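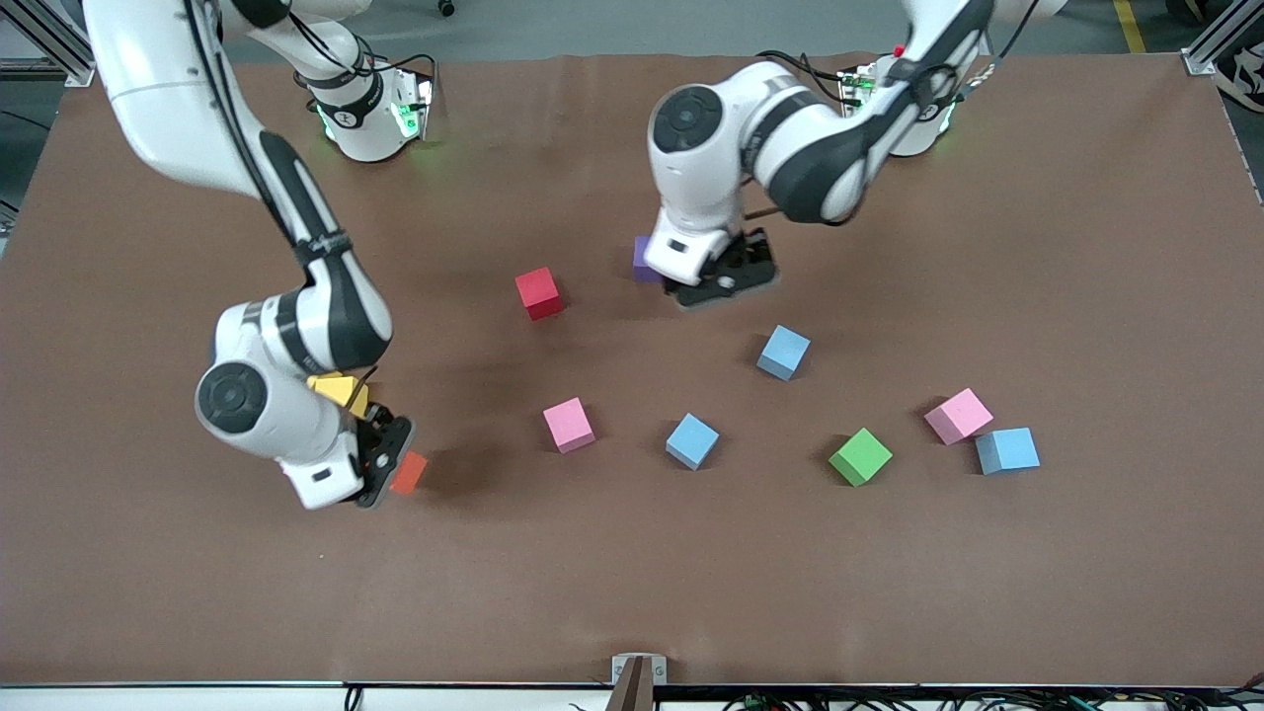
Ravis foam cube set, four months in

I bought the Ravis cubes for the two-arm sorting build we've got going in the shared shop, and I've now put enough hours on them to have opinions. I wanted something cheap for the arms to grab that wouldn't wreck a fingertip when I got my offsets wrong (which I do, a lot).

First, the good stuff. They're light, they're a few centimeters across, and the slightly rounded corners don't snag on the brown sheet we use as a work surface. I've squashed plenty of them flat against the table with a bad height value and they puff right back. Try that with a hardwood block – I did, with my old Gindberg set, and paid for a new pair of fingers.

Colors are mostly great. Green, purple and yellow are a dream to pick out, even when one is half hidden under a wrist. The light blue stands out nicely on reddish brown too. My one real gripe is the red and the orange-red. Side by side in daylight I can tell them apart, but come evening under the shop lights my color thresholds get them mixed up constantly! I ended up retuning twice, then gave in and let both go in the same bin.

Shadows are worth a mention. Foam this matte doesn't glare at all, but you still get a soft shadow on one side of each cube, and my first script kept adding it to the outline. Vlastimil Gajdoš at the next bench told me to shrink the mask by 2 pixels and that pretty much fixed it.

They do pick up lint, and after 1000 or so grabs the edges get a bit fuzzy. A damp cloth helps with the lint. Nothing helps with the fuzz.

Would I buy them again? Yep, already have, the 132-piece bag this time, so I can quit crawling under the table for strays. If Ravis ever swaps that orange-red for a proper dark blue I'll be first in line.

Four stars out of five.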